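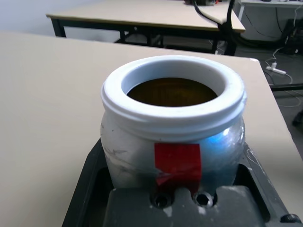
Slide 1. Open jar with red tape.

Worry at night: speaker notes
Fatima Etim, staff talk at Jellimar, September, Harahap Room

Slide 1, opening

Wait for the door to close. Check that the back row can hear.

Good afternoon. My name is Fatima Etim and I work with people who worry too much, mostly at night. I did this myself for most of my thirties, so some of what I say comes from work and some comes from lying awake.

I will talk for half an hour and then take questions. You can leave whenever you need to. If you don't want to ask something in front of people you work with, I will be by the coffee table until they need the room back.

I am talking today about everyday worry that keeps you up. If you have panic attacks, or feel very low, or haven't slept properly in months, please see your doctor. The handout says who to call. Say this slowly, and say it again at the end.

Slide 2, what a bad night looks like

Read the example as written.

You go to bed tired. You fall asleep fine. At some point you wake up and look at the clock. You think about the meeting. You think you should be asleep. You work out how many hours are left. Then you remember the thing you forgot to send, and after that your mother's knee, and then the car.

Ask for a show of hands for who looks at the clock. Don't comment on who does.

What to bring out: the worry about sleep gets added on top of the first worry. Many people tell me they can handle the first one. It's the counting of hours that gets them going. The heart speeds up, the jaw gets tight, and now the body is getting ready for something, in bed, in the dark, with nothing to do about it.

Mention that waking in the night is normal. Most adults wake for short periods and forget it by breakfast.

Slide 3, why telling yourself to stop doesn't help

Short slide. Do the exercise. Ask them to close their eyes for half a minute and not think about their front door. Stay quiet for the whole half minute. At the Prestisov library I started talking too early and it fell flat.

Most people will have seen the front door. Some will have started wondering if they locked it.

A thought you push at keeps coming up because you have to keep checking whether it has gone. So we are going to give the worry a time and a place, in daylight, and see if it will wait.

Slide 4, the worry appointment

This is the main part. Take your time.

The method is old and I didn't make it up. You will find it under names like worry time, worry period, or scheduled worry. It goes like this.

Pick a time in the early evening. It should be the same time each day and well before bed. I use 5:30 p.m. Right after dinner works for a lot of people with kids. Just before bed is a bad choice.

Pick a place that isn't your bed or the couch where you relax. A kitchen chair is fine. One man did it in his parked car in the driveway.

Take paper and a pen. Write down what is bothering you, one line each. Full sentences are better than single words. "Money" can go on forever. "I don't know if I can pay the dentist this month" has an end to it.

When the list is done, go down it and mark each line. Put a D next to anything you can do something about. Put a W next to anything you can only wait for.

For each D, write the next small step and when you will do it. "Call the dentist at lunch and ask about paying in parts." You don't have to do it then.

For each W, write nothing. Read it once and go on to the next.

Stop after 15 minutes even if you have more. Set a timer in the kitchen. Put the paper somewhere you can't see it from bed.

Pause. Ask if anyone wants me to go over the D and W part again. Someone usually does.

Slide 5, example list

This is Raimo Rantala's list, used with his permission. He asked me to use his full name. He drives a delivery route and gets up before five.

Read out:
The noise in the van is getting worse. D. Tell the garage on the way in.
My daughter hasn't called. D. Send her a message after dinner.
They might change the routes. W.
I said something stupid to Haris. D. Say sorry.
What if I'm awake again tonight. W.

Point out the last line. It is fine to put sleep on the list. Most lists have it.

Raimo told me the first week was useless. He sat there and couldn't think of anything, then thought of all of it at night. In the second week he had a full page. He still wakes up. He says he goes back to sleep quicker, and that some nights he doesn't look at the clock.

If someone asks about Haris: that is Haris Ivanov, who shares the route. They are fine.

Slide 6, what to do when the worry comes at the wrong time

Worries will turn up outside the appointment, and that includes at night. When one does:

Name it in a few words. "The routes."
Tell yourself when you will deal with it. "Tomorrow, 5:30."
Put your attention on something dull and physical. The weight of the blanket is good. So is the feeling of your feet.

It may come back in a minute. Say the same words again. You aren't doing it wrong if you have to do it ten times.

If you are wide awake and getting annoyed, get up. Sit somewhere dim and do something boring. Go back when you feel sleepy. Turn the clock to the wall before you go to bed. If your phone is your clock, leave it across the room with the alarm on.

Someone will say they need the phone near them for family. Fine, keep it near, screen down, ringer on for the people who matter.

Slide 7, the numbers from our course

Keep this short, people drift here.

Over the years the Sindach evening course has had 1573 people sign up. 820 of them filled in the form at the end. Of those, nearly 700 said they were still keeping a worry appointment most days when they finished.

Say clearly: this is our own form, filled in by people who stayed to the end. The ones who quit didn't fill it in. It tells you that many people can keep the habit going. It doesn't tell you how well it works for sleep, and it isn't a study. There are proper studies of this kind of method and the handout has two good books that go through them.

Juwita Krishnan put the numbers together. Thank her if she is in the room.

Slide 8, common problems

Don't read all of these. Choose by how the room looks.

"I feel worse while I'm doing it." This is common in the first days. You are looking straight at things you usually half look at. If it's still getting worse after two weeks, stop and talk to someone.

"I forget." Tie it to something you already do, like putting the dishes on to soak or feeding the dog.

"My partner thinks it's silly." Do it when they are out of the room, or ask them to sit and do their own. One couple does it at the same table without talking and then they have tea.

"I work nights." Move everything. The appointment goes well before your own bedtime, whatever time that is. Check with the room whether the warehouse shift is here. If so, spend more time on this one, and mention blackout curtains and not having coffee in the last half of the shift.

"I have the same worry every day." Then write it every day. If it's a D and the step never gets done, the step is too big. Cut it down until it is something you could do standing up.

"Can I type it?" Yes. I think paper is better because the phone has other things in it. But typed is better than not done.

"What about a drink to help me sleep?" It can get you off to sleep faster and then wake you up later. Leave it there unless they ask more.

Slide 9, trying it

Ask them to take out the blank sheet from the handout. Give them 4 minutes. They should write whatever comes, and they won't be asked to read it out. I do it too, up front, so that they aren't being watched.

When time is up, have them mark D or W. Don't ask what they wrote. Ask only whether they had more Ds or more Ws than they expected. Take two or three answers.

Tell them to take the sheet home. Check the floor and tables at the end. Last time one was left behind.

Slide 10, closing

Try it for two weeks. Same time, same chair. Keep it short. Don't judge it by one night.

Repeat the part about the doctor.

The next Sindach course is full, but there is a waiting list and people do drop out. Fitriani Tambunan in the front office here at Jellimar has the forms. She can also book you a quiet room if you want to do your appointment before you drive home.

Questions.

Notes to self for next time

Bring more pens.
The front door exercise needs the lights left on, two people nearly fell asleep.
Cut slide 7 if we start late.
Ask about the fan in the Harahap Room, couldn't hear the man by the window.
Add the dim light question to the handout, it came up twice.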